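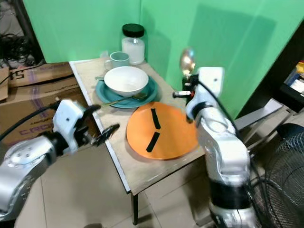
From: Chun-yin Lam
To: Findusdale materials list
Subject: Re: [findusdale] odd jump in the wool samples

Hi all,

Sorry for the slow answer, I was up at the Prarkisach field station for most of November and the connection there is good for plain email and not much else.

Marta wrote:

> We ran the felted wool on the guarded hot plate again and got
> the same jump between the second and third stack. Everything
> else in the batch looks fine. Did you folks ever see this with
> the Mak fibers, and if so was it the clamps? I'd like to know
> before I book another week on the instrument.
>
> Also, does anyone still have the old calibration sheet?

Yes, we saw it! And for the longest time I blamed the clamps too (I even swapped them out for the ones from the teaching lab, which fit terribly). What fixed it for us was letting the samples sit in the humidity chamber overnight before stacking. Wool hangs on to water like crazy, and if one stack has been out on the bench over lunch and the next one came straight out of the bag, you're comparing two different materials as far as heat flow is concerned. We settled on 60 percent humidity and left everything in there for 7 hours at the very least, overnight when we could get away with it.

The other thing I'd check is how hard you're pressing. Felt squashes, the air pockets get smaller, and the reading creeps up. We put a little spacer ring around each stack so the plate couldn't come down any farther than we wanted. Ours came from the Fivport machine shop and they were quick, but any ring that's flat and doesn't conduct much should do the job.

I went back through my notebook and the jump shows up first in sample 71, then pretty much every time we opened a new bag. So if you write down when each bag was opened, you may find it lines up. I'd try that before booking the instrument, it only costs you an evening of squinting at handwriting.

As for the calibration sheet, I have a paper copy in my office, room 501, and I can scan it tomorrow morning. It has my coffee notes in the margin, please ignore those.

Could you send me the raw temperatures from the third stack, both sides? I'd love to plot them against ours.

Cheers,
Chun-yin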